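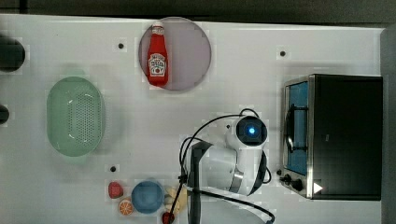
Ketchup on its plate, green colander to the left.

2018-10-20

Home from Surnside at last, smelling of bait and very happy. Ingeborg had booked us on the early boat (she has been going on about it since February, bless her) and we were past the harbour wall before it was properly light. There were 14 of us aboard, which felt a bit cosy once everybody had their rods out, but what a lovely crowd! The skipper took us out to the wreck, where it's about 600 feet down, and I can tell you my arms know all about it now, winding up from that depth with a pound of lead on the end.
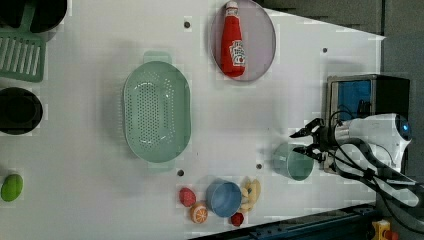 I had nothing for the first two drifts except a tangle with the man next to me, who was very decent about it. Then Ingeborg lent me one of her orange feathers and I was into ling straight away, three of them, the best going 18 pounds on the boat's scales. She had a cod she was rather quiet about, so I suspect it was bigger than she let on. The swell got up after lunch and I sat down for a while with a ginger biscuit and watched the gannets, and didn't mind a bit.
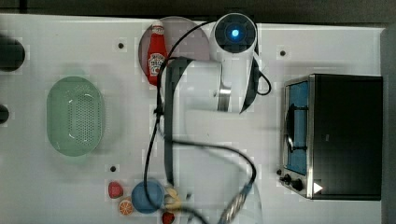
White table, with the arm across the middle.

Must rinse the reel before bed, and ring Engelhardt about the tip ring on the old rod, which has a nasty chip in it. Ingeborg wants to try for pollack next, if the wind ever goes round.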